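Clellar Hardwax Oil for Wood Floors
Sold in the 2-liter can. Satin or matte.

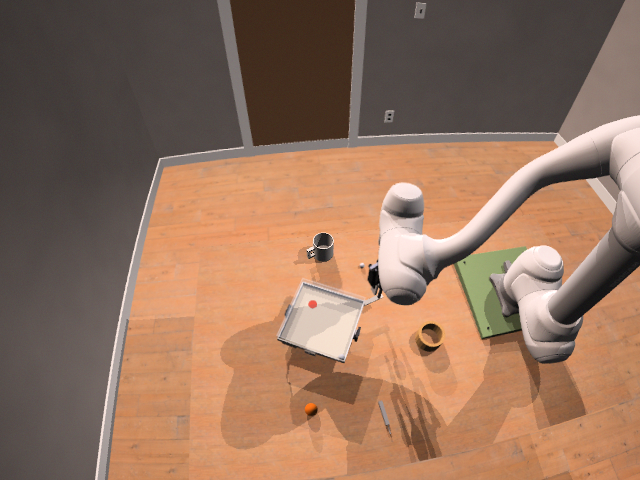

We held off stocking this for a long time. Every floor oil claims one coat and no sanding marks, and most of the ones we've tried needed a second coat by the weekend. Clellar says one coat too. Plan on two.

What we can say after using it on our own shop floor: it goes on thin, it smells less than the Ultard did, and coffee wipes off if you get to it fairly soon. The maker also says it "revives" gray boards. We saw no sign of that. If your boards are gray, sand them.

The label gives a drying time of 11 hours. Roald Lindholm in our paint room left his overnight and still got sock prints by the back door, so give it longer in October or any damp month.

Coverage: the can says 900 square feet. We would not buy on that number. Old pine drinks the stuff.

Do not use over polyurethane or wax. Test a closet corner first.

Applicator pads sold separately (Navickas, medium nap). Cans can be returned unopened only. Tinted cans can't be returned at all.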